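Okay, gripper maintenance thread, mostly so I stop answering the same message in my DMs. We run a pair of the hand-held ones for the folding work on the Terkach project and I'm the person who keeps them alive. Long one, get a coffee.

1/ Fingers first. The yellow ones are a wear part! Treat them like brake pads. I swap a pair every 400 folds, even if they still look fine to me, and both sides go together. One new finger next to one old finger closes crooked and you will chase that crooked close all afternoon (ask me about February).

2/ Before the new fingers go on, clean the rails. Dry brush, then a lint-free wipe. No oil. I oiled them once and every bit of fluff off every T-shirt moved in and stayed.

3/ Speaking of fluff: black fabric sheds like crazy and you can't see it on a black frame. I shine a flashlight across it sideways every 56 folds or so. Scratch that, no "or so", I have a timer app called Cai that yells at me.

4/ Screws. Snug, stop, walk away. The housing threads are soft and I've already sent one shell back to Truven with a hole I could lose a pencil in. Their repair desk was very nice about it. I was not very nice about the bill.

5/ Windows on the back: microfiber only, and breathe on the glass first. Paper towel leaves little swirls, and then you wonder why tracking gets jumpy by the window at 8 in the morning when the sun is low.

6/ Zeroing. Close the fingers all the way on nothing, set zero, open, close again. If the second close reads different from the first, something is stuck in there and you're back at step 2. Sorry. Do both grippers before you start, left then right, same order every time.

7/ And then a few slow practice grabs on real laundry before anything counts. I like dark stuff on the woven mat, the cloth slides so you feel a sticky finger right away.
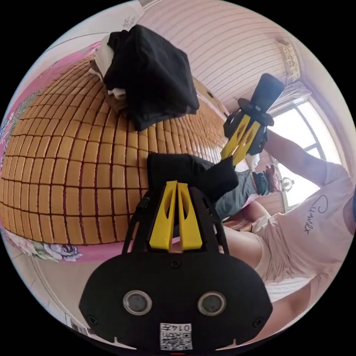 8/ Merja Toivonen replied that she gets 200 more folds out of a set by swapping the left and right fingers halfway through, and does anyone see a reason not to. I hadn't thought of it! My only worry is that the pads wear at a slant, so I'd re-zero after the swap. Trying it on the next set.

9/ Spares: I order from Groseo, two sets at a time, and write the install fold count on the bag with a marker. The bag lives in the case. The case lives by the door. Next up is the handle mount on the right one, it has a tiny click I don't love, so I'm taking that apart tonight and I'll post what I find.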